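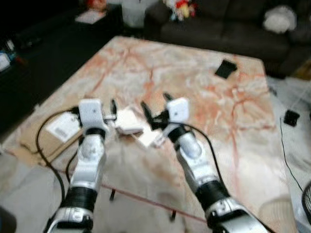 Two-arm table station with both grippers brought in on either side of the white items, cardboard box to the left.

Setting a Shared Clearance Zone for Two-Arm Table Work

Search Kinero guides

Applies to: Kinero planner with the Skirolley motion server. Time needed: one afternoon for a new station, less for a station that has been set up before.

12 shares | 3 comments

When two arms work on the same small item, the planner must allow the grippers to come close together without allowing the arms behind them to do the same. The default settings in Kinero apply one clearance value to every part of both arms. This is safe, but it prevents most handovers and most two-handed folding tasks from being planned at all. The procedure below replaces the single value with a shared zone in which closer approach is permitted between the grippers only.

Before you begin

Operators should confirm that both arms have been calibrated to the same table frame. A station calibrated one arm at a time will often show a small offset between the two, and this offset will be added to every clearance set in this guide. Run the paired check from the Skirolley console and correct any error above 6 mm before continuing.

The table surface should be entered as a flat plane. If the top carries a strong pattern, such as veining or a marble print, the depth reading may be uneven in places. In such cases measure the height of the plane by touching it with a closed gripper at each corner, and do not rely on the camera estimate.

Step 1. Record the fixed objects

Add every object that will stay on the table during the task. Boxes should be entered at their full height. An arm that passes over the edge of a box needs the same treatment as one that passes over the table, and a box left out of the list is a common cause of a stopped run. Small flat objects towards the back of the table may be entered as a single keep-out patch.

Step 2. Allow for the cables

The planner does not model cables. Where a cable hangs in a loop outside the arm, add a padding shape to the link from which it leaves. Pludness, the shape editor supplied with the planner, offers a half-ring shape for this purpose. Set the padding on the outer side of each arm only. Padding on the inner side will use up the space needed between the grippers.

Step 3. Draw the shared zone

Open the zone editor and place a box-shaped zone over the part of the table where the items will be handled. Its base should sit on the table plane. The zone should be large enough to hold both sets of fingers and the gripper housings, and no larger. Name the zone clearly, as it will be called by name in the task file.

Inside the zone, set the clearance between the two sets of fingers to 8 mm. Leave the clearance between the housings at 20 mm. All other links keep the default.

Step 4. Set the order of entry

Two arms that enter the zone at the same moment may each block the other's path. In the task file, name one arm as the leader. The second arm will wait at its approach pose until the leader reports that it has stopped. For facing grippers, the leader should be the arm with the longer reach to the zone.

Step 5. Check the perception mask

Thin white items are difficult to separate from a pale table top. Open the mask preview and confirm that each item is outlined individually. Two pieces lying near one another may be joined into one shape, in which case the grasp will be planned at the false centre. Raise the edge weight by one level at a time until the outlines part. If they do not, switch to the Kramer filter, which compares height as well as colour.

Step 6. Run at reduced speed

Carry out the first run at 14 per cent of normal speed, with the stop control in hand. The arms should reach their facing pose and hold. Review the distance log before the fingers are permitted to close. Any reading below the set clearance must be traced to its cause, and the value must not be lowered in order to make the warning disappear.

Common faults

"No path to zone": the approach pose of the second arm lies inside the zone. Move the pose outwards and plan again.

"Zone conflict": both arms are named as leader, or neither is. Check the task file.

Arms stop short of the table: the plane has been entered too high. Repeat the corner measurement.

Saved zones are kept with the station file and must be checked again whenever the table is moved.

Was this page useful? 9 found this helpful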